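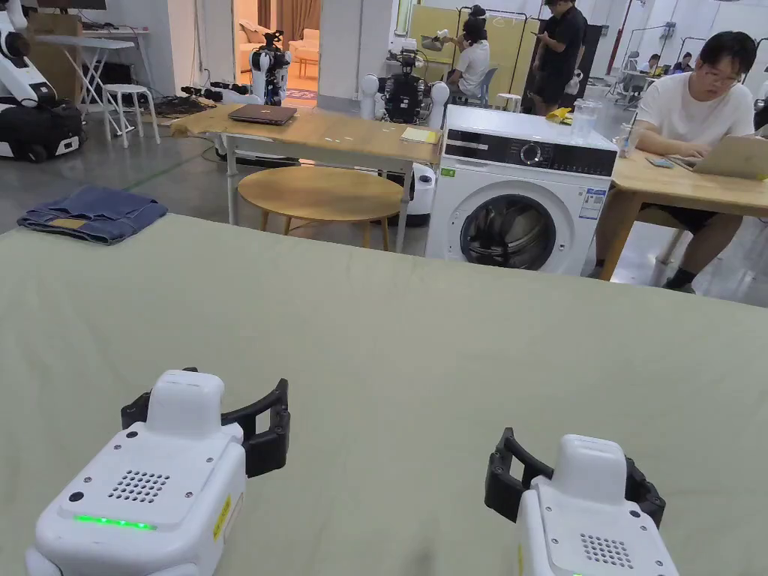 4.2 Deck size and the decision to mulligan

The second part of the study concerns the opening hand. In the game Resard a player draws seven cards and may exchange the whole hand once, at the cost of one card. The earlier work of Masri and Daher treats this decision as a question of resource cards only: a hand with two, three or four of them is kept, all others are returned. Our players did not follow this rule so strictly, and we wanted to know in which situations they left it.

We collected 608 opening hands from 13 players, all of them with at least one season of club play. Each player used two decks, a fast one with many cheap creatures and a slow one built for long games. The decks were prepared by Hanan Twal and were the same for everyone. Play took place on a table covered with a pale green cloth (Figure 3), without a time limit for the mulligan.

Of the 608 hands, 457 were kept. With the fast deck the players often accepted a hand with a single resource card, if it also contained two creatures of cost one. With the slow deck such hands were almost always returned – even by those players who told us before that they "never" mulligan. The position at the table had also an influence: the player who goes second draws one card more and is therefore more willing to take a risk.

It should be noted that a kept hand is not the same as a good hand. Some players explained that they were afraid of a smaller hand and kept a weak one for this reason. We return to this point in Section 5, where the kept hands are compared with the result of the game.

Hands in which a player asked to see a rule card before deciding – this happened mostly in the first games – were kept in the data, but are marked separately in Table 2.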